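Drukside workshop publishes plans for its hand-held grippers, and asks buyers to wait

Sunday, October 26, 2025

Drukside, the shared workshop run by Mirjam Martens and Joris Goossens, has put the drawings, parts list and test notes for its home-built hand-held grippers online. They are free to download. The workshop is not selling a kit, and does not advise anyone to order parts in bulk yet.

The grippers, which the builders call Stimness, are held one in each hand. A person does a task with them, and the movements are meant to be turned into something a robot arm can copy later. Each one carries a cube printed with black square markers for tracking its position. Whether the last step can be done well on a hobby budget is the part Drukside is least sure of.

"We have read a lot of announcements this year that promise a robot butler by the spring," said Martens. "I would like to see one of them shut a cupboard door. Ours can't do it on its own either, and we would sooner print that in the release than have someone find out after spending their savings."

The pair of grippers costs 311 euros in parts. That figure leaves out the computer, the printer and any failed prints, of which there were plenty. The first finger pads split at the narrow end. The present ones are pointed, with a hollow in the middle, and have lasted longer, though the workshop has no figures it would call reliable.
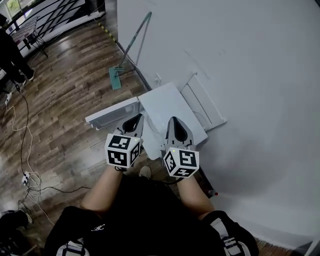
Both Stimness grippers in use on a white box with a hinged lid at the workshop.

Drukside has kept 200 recordings from its sessions so far and thrown out 400. Most of the rejects were lost when a hand turned and the markers went out of view. Others were dropped when two people watching the same recording couldn't agree on what it showed. The rejected files are listed in the notes with a short reason beside each.

Jasper Dekker, who wrote the tracking software, remains doubtful about the whole approach. "A person makes up for a bad tool without noticing," he said. "You tilt your wrist, you push a bit harder. The arm gets the path and none of the sense behind it. I have said this at every meeting and I will go on saying it."

His objections appear in full in the published notes, next to a reply from Goossens that answers two of them and leaves the rest open.

The workshop is now looking for 25 people who already have a printer and some patience to build a pair and report what breaks. Builders will pay for their own parts. There is no prize and no early access to anything.

Requests should go to Fenna Aerts at the Drukside front desk, with a line or two on what you have built before. Press questions to Liesbeth Dijkstra at the same address.

ENDS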